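When the Town Becomes a Film Set

In the small harbor town of Urkimar, the bakery did not sell bread for eleven mornings last winter. It sold flowers, at least for the camera. The owner received a payment from the production company, and the film company received from the region a part of its costs back. Between these two payments lies a question that interests me since many years: what does a place really get when it pays a film to come?

The regional rebate program is called Fundstead. A producer who spends money on local hotels, carpenters, drivers and food can send the receipts and receive a share of the sum. The idea is simple, and many regions in the world have a similar one. The difficulty is that the regions compete with each other, so the share becomes larger and the conditions become softer.

Sizwe Coetzee has worked as a location manager on both sides of this competition. He told me that he carries a list of rebates in his phone, and that he opens it before he opens the script. "The director says he wants a gray sea," he said. "I ask which gray sea pays." He did not say it with pride. He grew up near a studio, and he remembers the years when the crews went away and the paint shop closed.

The largest guest of Fundstead until now was Stiltura, a drama about a family of bridge builders. The production reported 2,617 hotel nights and gave work to 600 people as extras, most of them for a single day. The program office speaks gladly about these numbers. It speaks less about the three permanent jobs that remained in the town when the trucks left in December.

I do not want to be unfair. The carpenters I met were content, and one of them bought a better saw with the money. The hotel Plattner stayed open in a season when it is usually closed, and its cook learned to prepare 1,106 lunches in one week. Such things have a value, even if it is hard to put them in a report.

But the contract between the region and the producers is not public. A citizen can read what the new school roof costs and cannot read what one car chase costs. When I asked for the document, I received a friendly letter and a brochure.
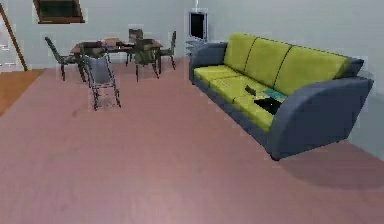

Coetzee thinks the contracts should be open, and that the producers would come anyway. He is now reading a new script, which needs a desert, and he has already made two calls.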